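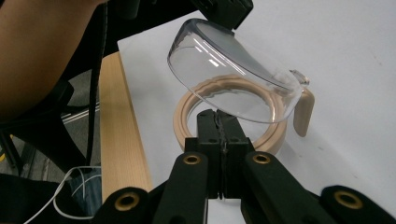
Clear plastic jug, tilted over the white table.

Tue 20 September

OK, thread time! I have spent six weeks reading about how towns got their drinking water before everybody had a tap, and I need to tell someone. Mostly it's about one little hill town, Mirnunano, and its one very stubborn spring. 1/

The spring is called the Teria. It comes out of the limestone well above the houses, and for ages people walked up to it with whatever they could carry. The path is still there and it is STEEP. I did it in sandals, which I don't recommend. 2/

Then in 1927 the town finally got a pipe - 2490 meters of it, clay for the top stretch and iron below. Guido Gatti let me see the work diary his grandfather kept on the job. Half the entries are about mud. One just says "mule refused." 3/

The pipe ended at a single fountain in the lower square, and the upper street was furious. They lived closer to the spring and still had to walk DOWN for water, then back up with it. There are letters! So many letters! 4/

My favorite is from a Nives Ferraro, who wrote to the mayor every December for years asking for a second spout. Her handwriting gets bigger each time. She did get it in the end, outside what used to be the Negri bakery, and it still runs. 5/

Something I never thought about: water had a taste people argued over. Noemi Grasso grew up on the upper street and says her family would only cook beans in Teria water, because the well water left them hard. That's a real thing, by the way - hard water slows beans down a lot. 6/

I tried it at home with two pots, same beans, same heat. The soft water batch was ready 50 minutes sooner. I called my sister to tell her and she was less excited than I was. 7/

Keisha Ambrose asked if the old clay section is still in use. Nope, it was swapped out when the road was widened, but a few lengths of it are lined up behind the church as flower planters. They look great with geraniums. 8/

Next I want to look at Naveo, one valley over, which had rain cisterns under the houses and no spring at all. Rebecca Amato has promised me a look at hers if I bring a flashlight and decent shoes. Send me your fountain stories in the meantime, I'll read every one! 9/9

We use cookies to remember your settings and improve your experience. Accept all | Manage preferences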